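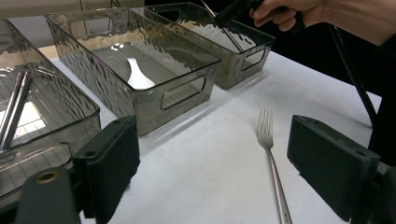 Mostidley Kitchen Share Moves Utensils Into Clear-Sided Bins

The shared kitchen in Mostidley has given up its utensil drawers. Since May, smaller items have been kept in open-topped gray plastic bins with handles cut into the sides, so cooks can see what is inside before they reach in.

Soup spoons now have a bin of their own. The change cost $96, paid out of the kitchen's yearly supply budget of $2,750.

"People were opening every drawer to find one spoon," said Guðlaug Eyvindsson, who runs the kitchen. "Now they look through the side and go straight to it."

The kitchen has 40 regular users. Ívar Mikkelsen, who cooks there most mornings, said he would like labels as well.

A sister kitchen in Pesbridge plans to switch its drawers over this summer.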